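**Re: [brasstead-allotments] Saving bean seed over winter**

From: Anong Siriwan
Date: 5/23/20

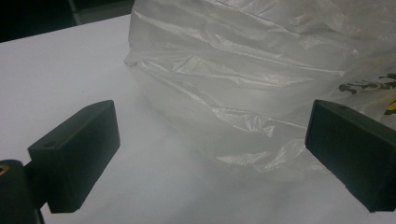
*White plastic bag on the table.*

Paweena, thanks for the notes. My answers are under your points.

> On storage, Paweena Wannasri wrote:
>
> I kept my runner beans in a plastic bag in the shed from December and lost most of them to mould. The ones in paper envelopes were fine. Is it the bag, or did I put them away too early? Also, does anyone still have the Ellis climbing bean? I would swap some Gaveck peas for it.

Probably both. A bean that feels hard on the outside can still be damp in the middle, and a closed bag holds that in. I leave the pods on the plant until they rattle, then shell them and spread the beans on a tray indoors for 3 weeks. After that I bite one. If my teeth leave a mark it goes back on the tray with the others.

Paper is safer for most people. I do use plastic for carrying pods home, but they come out the same evening.

I have the Ellis bean. I can spare 12 seeds and would be glad of the peas – mine were eaten by mice. It is late to be sowing peas on the top plots, but the lower end stays cool enough. The Ellis can go straight in the ground now. Give it tall canes and plenty of water once it flowers.

Two other things. The Enetetti squash will cross with any courgette nearby, so please don't pass on saved seed from it unless you pollinated by hand. And whoever borrowed the long riddle from plot 60, could you put it back by the water tank?

I'll leave the beans in an envelope in your cold frame.

Anong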